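3.2 Collection sessions

Demonstrations for the Beklow project were recorded by six undergraduate students over one term, beginning in October. All had completed the introductory mechatronics unit, but none had used a hand-held gripper before. Corinne Wojcik ran the first two sessions and Rostislav Hrubý the remainder. Each student practised for an hour before any recording was kept.

The target was 300 demonstrations. The students recorded 444, of which 196 were discarded on review, mostly for lost tracking or a grasp started before the recording cue. The remaining 248 fell short of the target – a shortfall we return to in Section 5. 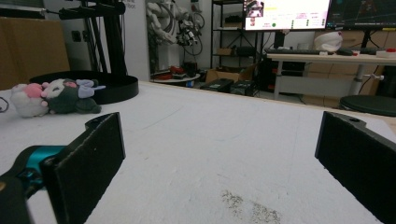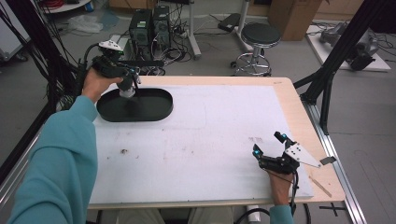 Figure 3. Collection with the hand-held grippers. First panel: view from a gripper, with two plush toys and a round black tray on the tabletop. Second panel: operator's view, one gripper in each hand, with the tip of the left gripper pointing down into a dark green oval tray.

3.3 Student logs

Students kept a written log in Prutorel, the department's coursework system, and filled in an entry at the end of each session. Entries covered the task attempted, any equipment fault and the student's own rating of the session. We coded the entries using the scheme developed for the earlier Fleleck club study, with one category added for wrist and shoulder fatigue. Two coders worked separately and settled disagreements by discussion.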